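# Foam letters on the kitchen table: how do you get the kids to put them away (and keep it fun)?

**Oluwaseun Onyeka**

Hi all! We have gone completely foam letter crazy at our house and I love it. My daughter is 4, her little brother wants whatever she has, and most afternoons the alphabet ends up all over the kitchen table. She finds the letters in her name, she makes up words, she lines them up and gives them a talking-to. Wonderful stuff.

The trouble comes at dinner. I need the table back and the letters need to go somewhere, and "please put the letters away" gets me nothing at all. I've tried a big bin on the floor (they tip it out again), a zip bag (too fiddly for small hands) and doing it myself at 8 at night, when I'd like to be sitting down.

So what do you do? I'm after something that takes a few minutes, that a 4-year-old can mostly manage alone, and that doesn't feel like a punishment for having had a nice time. Bonus points if it sneaks in a bit of letter practice! We live in a small place in Davport, so there's no playroom to shut the door on.

---

**Senyo Frimpong**

Oh, I have a good one for you, we do this nearly every day and I still get a kick out of it! Use a plate. A regular kid's plate, the unbreakable sort, nothing special. The plate goes on the table and the letters get "served" on it. You call out an order, she brings you the food. "One B, please, and do you have any A today?" My son takes this very seriously and has been known to tell me the kitchen is out of Q.

I think the plate works better than a bin because it's flat and low and you can see what's on it. A kid can set a letter down and it stays where it was put. With a bin, the letter disappears and the fun is over. When the plate gets full, that's the end of a course and you carry it over together and slide the lot into whatever you store them in. Ours is an old Boltari cookie tin that lives on the shelf above the toaster.
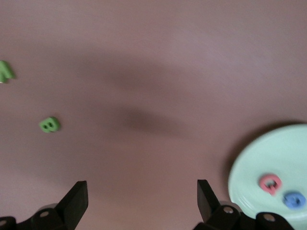 *Senyo Frimpong*

Green letters and a mint green plate make for a pretty calm-looking dinner, I think! The A and the B are still waiting on the table, and there are two letters on the plate. I like doing it by color once the orders get old. "Only green food tonight" is a big hit, and it gets one whole color off the table before anyone remembers they were supposed to be tired.

A few things I've picked up along the way:

- Start with 3 letters. If you begin with the whole alphabet they wander off.
- Put the plate close to the edge on her side, so she isn't climbing on the chair to reach it.
- Let her be the customer sometimes. You'll be amazed how bossy they get.
- Sound them out if she's into that. I order "something that starts banana" and he has to work out it's the B. It took him a while to get this and now he tries to trick me with it.

For the little brother, give him his own plate and don't worry about which letters he picks. Mine went through a stage of serving me the same O over and over, and I ate it every time.

One more: wipe the table first if there's been juice. Foam picks up every sticky spot and then you've got crumbs on your E forever. A quick swish in warm soapy water sorts them out, but press them in a towel afterward and leave them out overnight before they go in the tin. I packed a batch away damp last March and the smell was something else.

---

**Bashir_Etusberg**

mesh bag on a hook. the kind for bath toys. done

---

**Oluwaseun Onyeka**

Senyo, this is brilliant, thank you! We tried it tonight and she ran a full restaurant. I was served a K with "sauce" and charged four dollars for it. The table was clear before the rice was ready, apart from an S that her brother would not give up, and he had it with him all through dinner.

I'll get a mesh bag too, it sounds just right for the drying part. Does anyone know if the hooks with the sticky backs hold up on tile? Ours is the bumpy kind.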